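Last updated in September. These answers cover the book exchange shelves and the postal lending service run from the Etoden reading room. Questions on room hire are dealt with on a separate page.

## Borrowing

**Do I need to be a member?**

No for the exchange shelves, yes for postal lending. Membership is free and is tied to a postal address. One address may hold up to three memberships, each with its own card number.

**How many items can I have out at once?**

21 per card. Audiobooks on disc count as one item whatever the number of discs. Items in transit back to us count until they have been scanned in.

**How long is the loan period?**

Three weeks from the date on the despatch slip. Renewals are made through the Trurkon catalogue, under "My loans". A title can be renewed twice unless another reader has reserved it, in which case the renewal button is greyed out.

**What does "held at Grindamano" mean in the catalogue?**

The item is in the reserve store. It can be borrowed in the normal way, but requests are collected from the store once a week, on Sunday. A request placed after 4 pm on that day goes into the following week's collection.
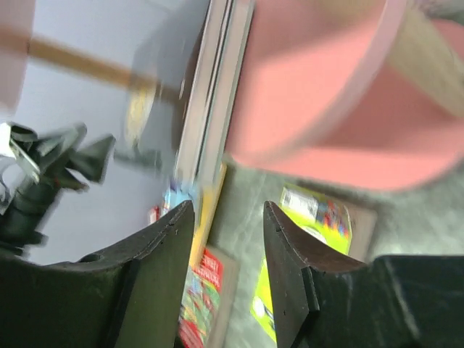

**Why is a parcel sometimes split?**

Postal parcels are limited by weight as well as by number. If a request goes over the limit, the heaviest books are sent separately. Both parcels carry the same return date, taken from the later slip.

## Donations

**What do you accept?**

Paperbacks and hardbacks in readable condition, with all pages present. We don't accept encyclopaedias, magazines, loose-leaf binders or anything with mould. Former library stock is accepted only if it carries a withdrawn stamp.

**Do you take incomplete series?**

Yes. Children's series in particular are read out of order and wear out unevenly, so single volumes are useful as replacements. Please don't tape volumes together – the tape lifts the cover laminate.

**How are children's books shelved?**

By reading stage, then by author's surname. Where a book has two named authors, or an author and an illustrator, the first name on the cover is used. Series numbers are ignored at shelf level but are recorded in the catalogue, so a search by series title lists the volumes in order.

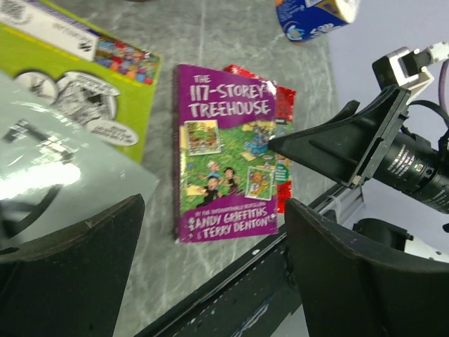
*The 117-Storey Treehouse, Andy Griffiths & Terry Denton. Paperback.*

**The title begins with "The" or a number. How do I search for it?**

Leave out "The". Numbers should be typed as figures, as printed on the cover. The catalogue doesn't convert figures to words, so a search for "one hundred and seventeen" returns nothing. If a hyphenated title gives no result, try it with a space in place of the hyphen.

**Can I find out what happened to a book I gave?**

Not for individual books. Donations are entered without the donor's name. Last year 1422 items were added to stock from donations, and more than 650 were passed on to other exchanges.

## Repairs and damage

**I have damaged a book. What should I do?**

Return it with a note giving the page numbers. Don't attempt a repair with household tape or glue. Torn pages are mended with Camenzind tissue, and old adhesive has to be removed first.

**Will I be charged?**

There is no charge for ordinary wear, which includes creased spines, softened corners and small tears. A book returned with missing pages is treated as lost, and we ask for a replacement copy in any edition.

**The barcode label has come off. Can I still return the book?**

Yes. Write your card number on a slip of paper and put it inside the front cover. The loan is cleared by hand, so it may stay on your account for a few days after the book arrives.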